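Speaker notes, Ullivness talk, Tuesday slot
12 mins plus questions. DON'T run over again

Open with the show of hands. Who has a dishwasher. Who trusts it with the good glasses. Wait for the laugh, move on.

Question for today: can a machine clear a kitchen counter yet? Short answer, in simulation, sort of. Long answer is the rest of this.

Slide 2, kitchen sim. Clutter, one arm, a cup to deal with.
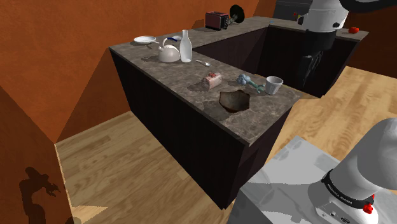
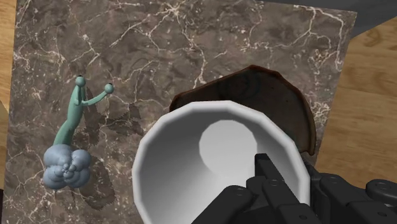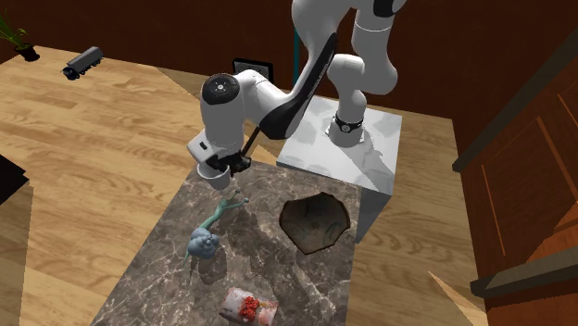

Why tidying is hard. Say slowly. You and I see a mess and know what belongs. Machine has to be told, or has to guess. A toy next to a cup, is it rubbish, is it somebody's favourite? No rule for that.

Thin walls are a pain. Cups, bowls, anything with a rim. Finger inside, finger outside, close. Come in a bit off and you shove it along instead. People do this without looking, half asleep, at 6 am.

Then the Kanik numbers. 324 tries in simulation, all cups and small bowls. Most common failure was knocking the thing next door, NOT dropping. Pause here, people always expect dropping.

Sim vs real. Simulated cups don't have tea in the bottom. No wet hands, no crumbs, no cat. Every run can be reset with a key press. Real kitchen, you reset it yourself, with a dustpan.

Tefera story (keep short!!). Shop floor, packing line, boxes all one size, same spot every time. Arm there does fine, has done for 2 years. Somebody moved the bench by a hand's width and it stood there poking air. Point is the floor was built round the machine. Nobody's going to rebuild their kitchen.

Bratside trial, only if time. Up to 10 objects on a worktop, put away by kind. Slow. Person with a tea towel finished first and then made a drink. But it did run through the nigth on its own, so slow might not matter. Ask the room: would you mind slow if you were in bed?

What I'd buy today: something that does one job, in one place. What I wouldn't: anything that says it does "the housework".

If asked about price, say I dont know, see me after.
If asked about jobs, give the shop floor answer, pickers moved to checking and loading at Tefera.

Last slide, contact details. Leave it up. Get the clicker back to the desk.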